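Rechercher dans le carnet Menu OK

Atelier Prelau - carnet partagé
Avril, reprise à 14 h

Objet : dérive de l'humidimètre à résistance, suite

Reprise de la série interrompue avant la coupure de courant. L'humidimètre Sketel donne toujours des valeurs trop hautes sur le frêne dès que l'éprouvette dépasse 30 mm d'épaisseur. Les piles ont été changées, les pointes affûtées et la correction d'essence vérifiée deux fois dans le menu. L'écart reste du même signe.

Rappel du protocole, pour ceux qui n'ont pas suivi : éprouvettes débitées dans le même plateau, repérées au crayon en bout, pesées à l'arrivée, passées à l'étuve à 103 °C jusqu'à masse constante. On calcule l'humidité par différence de masse et on compare à la lecture électrique prise juste avant l'étuvage. La balance a été contrôlée avec la masse étalon de 2000 g, affichage conforme. Rien à signaler de ce côté.

Éprouvette 41. C'est celle qui pose problème depuis le début. Masse humide 1557 g. Lecture à l'humidimètre, pointes dans le fil, à un tiers de l'épaisseur : 19,5 %. Lecture en travers du fil, même profondeur : 18 %. Masse anhydre attendue si la lecture dans le fil est juste : 1303 g. Je note ce chiffre avant l'étuvage pour ne pas être tenté de l'arranger ensuite.

Florêncio Simões pense que l'erreur vient du gradient. Le plateau a été stocké debout contre le mur nord, face bombée vers l'extérieur, et la surface a pu reprendre de l'eau pendant que le cœur restait plus sec. Des pointes nues lisent la zone la plus humide qu'elles touchent, donc la surface, quelle que soit la profondeur d'enfoncement. L'argument tient. Pour le vérifier il faudrait des pointes isolées sur toute la tige, conductrices seulement au bout. Nous n'en avons pas. Le catalogue Weldu en propose, délai non précisé, et je n'ai pas encore demandé le prix.

En attendant, solution de rechange : recouper une tranche de 20 mm au milieu de l'éprouvette voisine (pas en bout, les extrémités sèchent trop vite), la refendre en trois couches et peser chaque couche séparément. Si la couche centrale sort nettement plus sèche que les deux autres, la question est réglée. Travailler vite, tranche sous film entre la scie et la balance. Lame propre, avance lente, pour ne pas chauffer le bois. La dernière fois la coupe avait bruni sur une arête et j'ai dû écarter la pièce.

Question annexe, la température. L'appareil suppose du bois à 20 °C. L'atelier était à 13 °C ce matin et les plateaux sont sans doute plus froids que l'air, vu leur masse. Or du bois froid est plus résistif et devrait donc faire lire trop bas. La correction irait dans le mauvais sens et aggraverait l'écart. À garder en tête, mais cela n'explique rien.

Autre piste, levée : une contamination par des sels. Le plateau vient du lot Namholm, livré sans traitement d'après le bon. J'ai fait une lecture sur une chute du même lot séchée à l'étuve puis laissée au local climatisé, et elle est cohérente avec les abaques. Un bois chargé en sels aurait lu haut là aussi. Piste abandonnée.

15 h 40. Tranche coupée et refendue. Pesées faites, valeurs dans la feuille de calcul, onglet « gradient ». Les trois couches sont à l'étuve, grille du haut. L'éprouvette 41 est sur la grille du bas, avec une cale dessous pour laisser passer l'air. Ne pas ouvrir la porte avant la prochaine pesée, l'étuve met longtemps à remonter et on perd la comparaison avec la série précédente.

Remarque pour la rédaction du compte rendu : arrêter d'écrire « humidité » sans préciser. Dans les deux premières pages du carnet, j'ai mélangé l'humidité rapportée à la masse anhydre et celle rapportée à la masse humide. Sur du bois à 20 % la différence dépasse trois points, c'est plus que l'écart que nous cherchons. J'ai repris les pages concernées au stylo rouge. Toutes les valeurs de cette entrée sont rapportées à la masse anhydre.

17 h 10. Première pesée intermédiaire des couches. Elles perdent encore, aucune conclusion. Le ventilateur de l'étuve fait un bruit de roulement à mi-vitesse, qui disparaît à pleine vitesse. Laissé à pleine vitesse.

Critère d'arrêt retenu : variation inférieure à 0,1 % de la masse entre deux pesées espacées de six heures. L'ancien critère (deux pesées identiques au gramme) était trop lâche pour les petites couches et trop long pour les grosses pièces. Il faudra le changer aussi sur la fiche collée à l'étuve - elle est d'ailleurs à réimprimer, le coin du bas est illisible.

Laissé en plan ce soir : le classement des chutes, la commande de film, la mise à jour de la table de correction pour le frêne. Je ne touche pas à cette table tant que la question du gradient n'est pas tranchée.

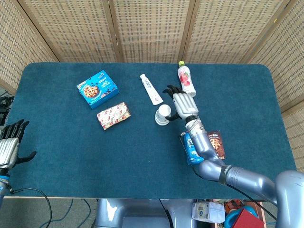

À faire à la prochaine séance

- Peser les trois couches, puis l'éprouvette 41, dans cet ordre.
- Demander à Weldu le prix et le délai des pointes isolées.
- Refaire les lectures dans le fil sur les éprouvettes minces, qui servent de témoin.
- Relever la température à cœur d'un plateau, perçage de 4 mm, sonde enfoncée à mi-épaisseur.
- Corriger la fiche de l'étuve.

2 commentaires - Partager

Entrées récentes
Étuve : remplacement du joint de porte
Lot Namholm, réception et repérage des plateaux
Balance : contrôle à la masse étalon
Sketel, réglage des essences feuillues
Affûtage des pointes, essai à la pierre fine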